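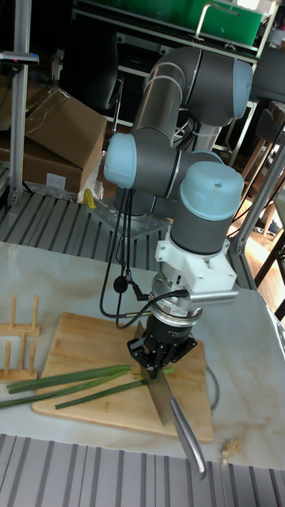 Green onions on the bamboo board, knife across the stalks. One short piece is already off to the side.

Prep Table, April

Posted by Ute Sperling, 26 Apr 2020

A single picture in this set, number 94 in the kitchen gallery. The scallion noodle recipe was sent in by Pei-shan Mak.

The board is the light bamboo one, set at a slight angle on the marble. The leaves run past its left edge onto the tabletop. Three stalks are enough for two bowls. Cut the white part thin for the oil and leave the green part in longer pieces for the top.

The small wooden rack at the left is the one with round pegs. Refugio Cárdenas asked where it came from: Urrutia, second shelf from the door.

Previous gallery: Bread tins
Next gallery: Pantry jars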